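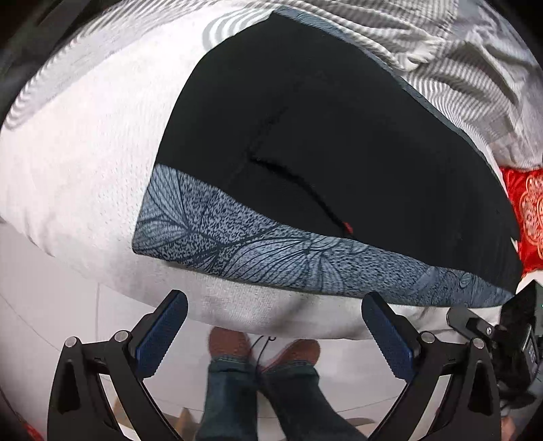
The spare bed has finally been made, and it only took from October until now. I say made. What I mean is that it has a sheet on it and things on top of the sheet, and from the doorway, with the lamp off, a charitable person would believe somebody had planned it. The stripes are meant to run straight from the headboard to the foot. They do not run straight. They go off like a river on a map, grey, white, grey, white, round a bend and away, and I have pulled at every corner I can reach and moved the bend from one side to the other. So I have put the big pillow in front, the one with the black panel, and it hides a great deal.

I should explain the big pillow, as two people have now asked whether it came with the house.

It came from my sewing machine. Some of you will remember the sewing machine from the curtains. I bought a bag of ends from the market, the sort where you pay for the bag and can't look inside, and it had a good length of white bumpy stuff in it, a black piece that was nearly a square until I cut it, and a strip of blue-grey with big dark leaves on. Or petals. My sister says petals. I wanted a plain white cushion with a neat black front, and a border of leaves all the way round like a picture frame. I got as far as a fat band along the bottom and then found I had been generous with it. There was enough left for a thin bit of trim at the top, and the sides had to manage on their own. When I showed it to my sister she said, "Oh, it's asymmetrical," in the voice you would use to tell someone their dog was lively.

The black part is no shape I can name with confidence. It was going to be a rectangle. I measured it as a rectangle. It then went through the machine under protest and came out wider at one end, and the more filling I put in, the more it leaned.

Which brings me to the filling. The pattern (a free one, from the back of a magazine, and worth what I paid) said to fill "until firm". I like a recipe to give me a number. I took the case down to Trollar, the upholstery place behind the station, and asked the man how much I would want for one that size, and he looked at it for a while and said how firm. I said firm. He weighed out 3400 grams, which is a completely mad amount of fluff. It filled two bin liners. I took it home on the 118 with one on my knee and the other on the seat beside me, and a lady asked if that one was getting off at the hospital.

All of it went in. I want that written down. It took an evening and a wooden spoon, and at the end I sewed up the gap with my knee on it, like someone shutting a suitcase on the last day of a holiday. You cannot sleep on it. You can't really lean on it either, as it leans back. My nephew tried it as a pillow for one night and came down to breakfast holding his head at an angle, very polite about everything.

There is a tiny red tag at the bottom edge of the black, by the way, and I did not put it there on purpose. It was in the seam of the black piece when it came out of the bag and I didn't notice it until the whole thing was sewn, stuffed and admired. I have thought about snipping it off. But people see it and assume the thing came from a shop, and I find I can live with that.

Then the red cushion, which is the proper one. That was a present from Veerle Van Hecke, who had the room for three weeks last year when her own place was having its floors up, and who left it behind her with a note telling me the bed needed "a point". She is Flemish and very direct and was quite right. It's bright red with a big round flowery pattern in the middle, all scrolls, and it has made everything else in the room look as though it needs an iron. I keep it on the right, tucked a bit behind the other. If I put it in front, the big one falls on it. If I put it on the left, it faces you as you come in, and I'm not always ready for it first thing in the morning.

I know there are people who do this well. I have been reading them. There is a school of thought that says you start with two square ones at the back, then two smaller, then one long one in the front, and give each a chop across the top with the side of your hand so they look surprised. I gave the big one a chop. It hurt.

My mother thought cushions on a bed were a form of showing off. Her beds had a blanket, a sheet turned down over the blanket, and a candlewick cover pulled so flat you could have played marbles on it. If you sat on it in the daytime she knew. She could tell from the kitchen. I have inherited her sheets, two of her blankets and none of her wrists, and whenever I am wrestling with that striped thing I can feel her standing behind me with her lips together.

The stripes were a mistake, I'll admit that. I ordered them from the Prultelik catalogue, where they were on a bed the size of a tennis court in a room with no radiator, no skirting board and apparently no people. They looked crisp. I thought, I could be crisp. In a plain sheet nobody can see a crease from more than a yard off, but put a stripe on it and every wrinkle is underlined for you. I have ironed it once. It was like ironing a road. By the time I reached the far end, the near end had been on the floor for a quarter of an hour with the cat on it.

My other half is no help. He likes the room as it was, when it had the exercise bike in it and a bare mattress with the Christmas boxes on top, and you could put a thing down in there and know it would still be there in spring. He came in while I was arranging and stood at the side and said, "What's it all for?" I said it was for guests. He said, "Do they not bring their own heads?" He thinks about these remarks beforehand, I'm sure of it. Then he asked where the guest was supposed to put all this when they wanted to go to bed, and I said on the chair, and he looked for the chair. The chair is in the kitchen. It's the one he sits on.

So a chair is on the list. Also on the list: a lamp that can be turned off from the bed and doesn't need a short walk in the dark, a hook for the back of the door, and something for the wall, which is white and rather has the look of a dentist's. I had my eye on a little bedside cupboard in the Abera sale, but they wanted 4 pounds for the cupboard and considerably more to bring it, and I can't get it on the bus. I know my limits now. I have seen the faces.

The guests in question are his cousin and her husband, from Lurkeck, who are coming for Christmas and staying until they've had enough. She is a folder. I have seen her fold a carrier bag into a triangle and put it in her handbag. The last time they came they slept on the pull-out downstairs, and in the morning it had been put back so tidily that we had to look for the catch. I don't dread her, exactly, she's a kind woman and brings her own marmalade, but I would like her to open that door and not itch.

I did a rehearsal. I went out, shut the door, counted to ten, came back in carrying a bag and tried to see it as a stranger. The first thing I saw was the pillow. It is very hard to see anything else, to be fair to it. It sits there bulging with its one black side and its leaves, or petals, like something that has eaten a smaller pillow. After that you get the red, and after that, if you are the type, the stripes wandering off behind.

My other half says I should take out half the stuffing. He may be right, and I have unpicked an inch of the seam to see. What happened was that a good handful came out by itself, with a sort of sigh, and I sewed it up again quickly before any more of it got ideas. The handful is in a freezer bag in the airing cupboard. If anyone has a use for it, or knows how you keep a striped sheet straight without nailing it down, the comments are open. I don't want to hear about fitted ones. I've tried fitted ones, and the corners come off in the night and creep up on you.

Next time, the bathroom shelf, which fell down again.

Posted 8 Dec 2007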